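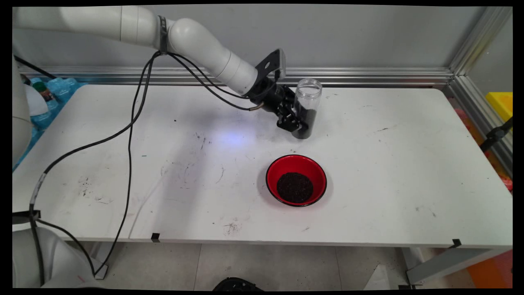 Wellska invites applications for the position of Portioning and Packing Assistant in the dry goods section of its Giddale site. The section receives granular products in bulk, portions them by hand and by measure, and prepares them for delivery to shops and garden centers in the region. Much of the work is done at small scale: a bowl of dark granular material near the center of a white table, a clear plastic jar with a threaded rim behind it, and a fill level that must match the product sheet. The position is full time and is based at Giddale throughout, with occasional training days at the Nornside warehouse.

Reference number: 344
Department: Dry Goods, Portioning and Packing
Reports to: Snežana Janevski, Section Supervisor
Number of openings: 2
Start date: September

About the section

The dry goods section handles potting mixes, seed and similar loose products. Bulk material arrives from Nornside in sealed sacks and is moved to the portioning tables in bowls and trays. Jars are filled, leveled, closed and labeled before they are passed to the packing bench. Orders for the Coppens range are handled separately and have their own labels and carton sizes. The successful applicants will be expected to work on both lines after the initial training period.

Duties

The assistant will:

Set out jars, lids, bowls and scoops at the start of each shift according to the work order.

Transfer granular products from bowl to jar to the level stated on the product sheet, keeping spillage to a minimum.

Check jar rims and threads for grains before lids are fitted, and set aside any jar that is cracked, clouded or misshapen.

Wipe down table surfaces between products and at the end of the shift. Table tops in this section are white, and specks and smudges show readily. Residue from one product must not be carried into the next.

Apply labels, enter batch numbers in the daily record and pack closed jars into cartons.

Return unused material to the correct sealed container and report shortages to the supervisor.

Sweep the floor in the working area and keep walkways clear of sacks and packaging.

Requirements

Applicants must be at least 18 years of age and legally authorized to work. A high school diploma or equivalent is preferred. Previous experience in packing, food preparation, seed handling or a plant nursery is welcome but is not required, as full training is given.

Applicants must be able to stand for extended periods, to lift sacks with a partner or with the equipment provided, and to read product sheets and complete written records in English. Care and steadiness in handling small quantities are valued more highly than speed. Applicants with a known sensitivity to dust should mention this at the interview so that suitable arrangements can be discussed.

Hours and conditions

Shifts are eight hours in length, with one paid break and one unpaid meal period. Early and late shifts alternate, and the schedule is posted in advance. Protective gloves, aprons and dust masks are supplied by Wellska. Training lasts 5 working days and is paid at the full rate. Employees become eligible for the company health plan and paid vacation upon completion of the trial period. The rate of pay is set according to the site scale, a copy of which is available on request.

How to apply

Applications should consist of a completed application form, a brief letter stating the applicant's interest in the position, and the names of two references. Forms may be collected from the front desk at Giddale or requested by telephone from the personnel office at extension 218. Please quote the reference number on all correspondence.

Applications should be addressed to Herman Menon, Personnel Office, Wellska, Giddale, and must be received by 23 August 2025. Incomplete applications will be returned once for correction if time permits.

Selected applicants will be invited to an interview and a short practical exercise at the portioning tables. The exercise consists of filling and closing a small set of jars from a product sheet, followed by cleaning the work surface. Materials are provided.

Wellska considers all qualified applicants without regard to race, color, religion, sex, national origin, age, disability or veteran status. Applicants who need an adjustment to the interview or the practical exercise should contact the personnel office when submitting the form.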